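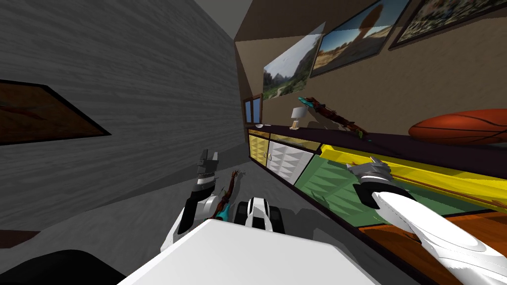

Search this site Search Menu

Equipment planning for next year - speaker notes
4 min read

Slide 1. Say who we are. Prellstead has a budget round that closes on 2nd October, and the money can't be spent before January. Ask who in the room has bought an arm before. Wait for hands.

Slide 2. Two quotes, Besto and Tzavaras. Both cover a two-armed unit with grippers. Besto is cheaper on the day. Tzavaras includes spare fingers and a service visit. Read out the delivery times and leave the prices on the screen.

Slide 3. Simulation first. We run the tidying job in Istelura before we pay for anything. A room with a long low cabinet, a lamp, a bowl and a basketball on top costs us computer time only. Moving the cabinet is free as well - point this out to the estates people.

Slide 4. Figures. 100 runs per layout, 38 layouts. Set aside 2000 for computer time and don't let it get folded into the hardware line.

Slide 5. What gets left off the form: floor fixings, a second power socket, insurance, training for 2 staff. Spare grippers go under consumables, so check the code with finance.

Slide 6. Reach. Thin, long items are awkward to hold, so ask both suppliers for a trial with our own objects. Get the result in writing.

Questions. If someone asks about leasing, we have one price and it runs for two years. Forms are by the door.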